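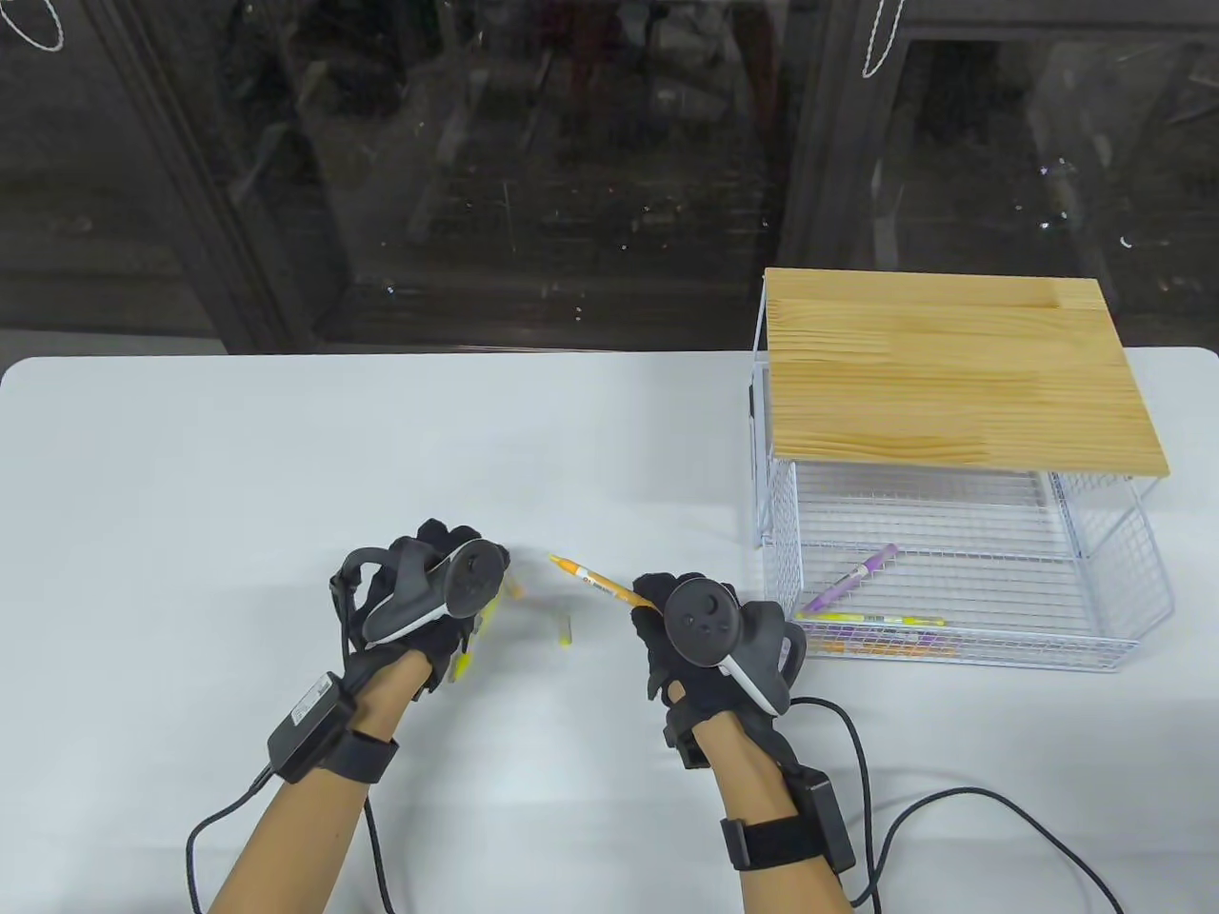

Gloved hands and strapped-on controllers at a white table.

Duvuden Says Layoffs Won't Delay Its Next Game

Game publisher Duvuden is cutting 160 jobs, the company told staff this week, barely six months after a September earnings call in which it bragged of its best year yet. The company had 2,516 employees before the cuts. Most of the losses fall on Candthorpe, the studio behind the Jernidley series.

Chief operating officer Pauline Crabtree called the move "a realignment around our strongest teams." She did not say why one of those teams is losing its lead designers, or whether executive bonuses will be touched.
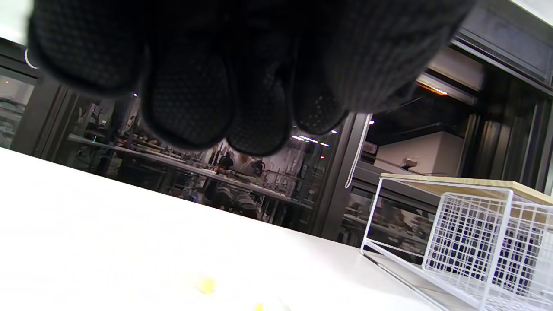 A black knit glove with raised grip dots.

Crabtree also insisted that Jernidley 5 remains on schedule. Players have heard that before. The last game slipped twice and shipped without its co-op mode.
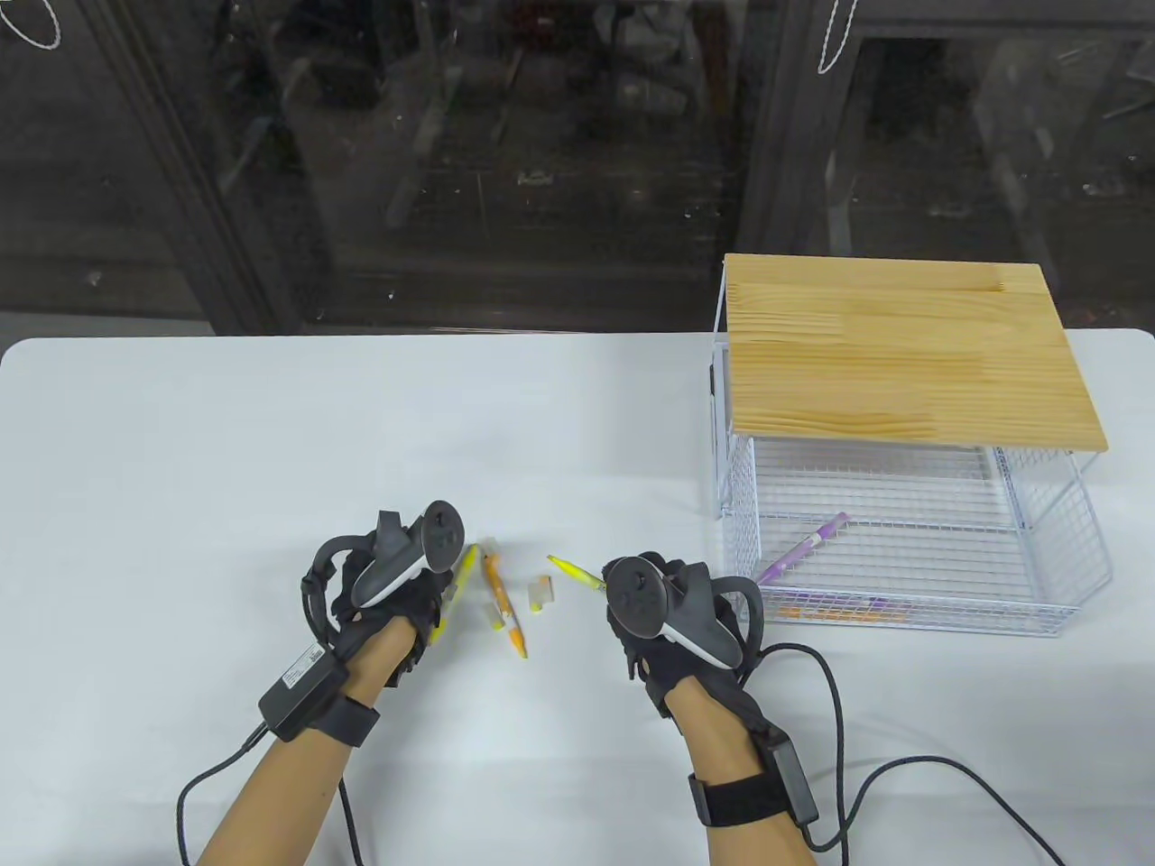

Duvuden's other promise is Whitlock, a VR project it has talked up to investors without showing a minute of play. The publisher says motion controls will "remove the barrier" between player and game. Maybe so, but a controller strapped over the back of each gloved hand, plus a sensor box on each forearm, is a lot to put on before a quick round after dinner. No price or release date has been given.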